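Walking the Driscombe honor roll

2020-12-25

Merry Christmas to the handful of you who read this thing! The dishes are done, my brother is asleep in the good chair, and I finally have an hour to write up what I've been doing since November, so pour yourself something.

If you've ever driven through Driscombe you've passed the honor roll without noticing it. It's the granite slab next to the old feed store, set back behind two yew bushes that badly need a trim. It has 118 names on it, everyone from the township who served in the First World War, and seven of them have a small star. I must have walked by it a thousand times as a kid on the way to buy gum. I could not have told you one name on it.

What got me started was a shoebox from my aunt. Mostly bills and seed catalogs (she kept everything), but down at the bottom was a postcard from a camp in 1918, signed "Your cousin, E. Sosa." We have no Sosas in the family that I ever heard of. So I put on my coat and walked down to the slab, and there he was, fourth column, no star. Emil Sosa. He came home, then. But where did he go afterward, and whose cousin was he?

I wrote to Aldana Montecinos at the Pesmont library, who looks after the local history room over there, and she wrote back the same evening with three pages of notes. Three pages! She had the Sosas in the 1910 census on a farm out by Ivik Creek, father, mother, two boys and a girl. The girl's name was Clara. My great-grandmother's best friend was a Clara, and they called each other cousin all their lives, so that may be the whole answer. I haven't proved it. I'd love for there to be a real family tie, but I've been burned before (see my post on the supposed sea captain). 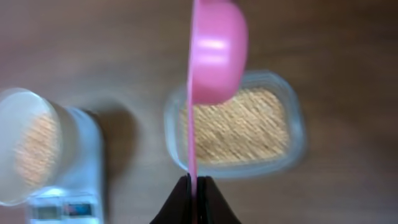
The pink scoop.

Anyway, the camp. The postcard has a picture of rows and rows of tents on the front, and on the back Emil says the food is fine, the mud is terrible, and would somebody please look in on his dog. That's pretty much all of it. I read it out loud at dinner last night and my mother teared up over the dog. We don't know the dog's name either.

The part that has eaten most of my evenings is the newspapers. The Driscombe weekly is on microfilm at Pesmont, and there's one reader, and the focus knob slips, so you sort of hold it with your thumb while you take notes with the other hand. Aldana let me stay past closing twice. I found the dedication of the slab, which was in November of 1921. According to the paper 400 people came out for it, in the rain, and the band played under the feed store awning. The piece lists who spoke and who sang and who brought the wreath. What it doesn't do is list the names on the stone, and I was really counting on that, since two of the names have worn down so far that I can only make out the first letters.

One is an H and then something that could be "Halvor" or "Harlan." The other starts with a B and I've got nothing. I tried a flashlight held low and off to one side, after dark, which does help a lot with shallow lettering. I also tried tracing with paper and a soft crayon and mostly got a nice rubbing of lichen. Please don't scrub these old stones, by the way. No wire brushes, no bleach. Plain water and leave it be.

Of the seven with stars I've found something on five. Two died of influenza before they ever left the States, one of them at the same camp Emil wrote from, and I keep wondering whether they knew each other. They must have, right? Coming from a town this size? His parents ran a short notice in the paper every year on his birthday until 1938, and then it stops. I sat there for a while with my thumb on the knob after that one.

I've typed up what I have so far and it comes to 20 pages, very messy, with question marks all over. If your people are from Driscombe or the farms out toward Ivik Creek and you have letters, a photo, a family Bible, even just a story your grandfather used to tell, I'd be so glad to hear it. Leave a comment or catch me at the post office. And if anyone out there is descended from Emil or Clara Sosa — I have a postcard you should see.

Next time I'll put up the full list as I've read it so far, all four columns, with the two worn names marked. Right now there's pie left and I can hear somebody getting into it without me.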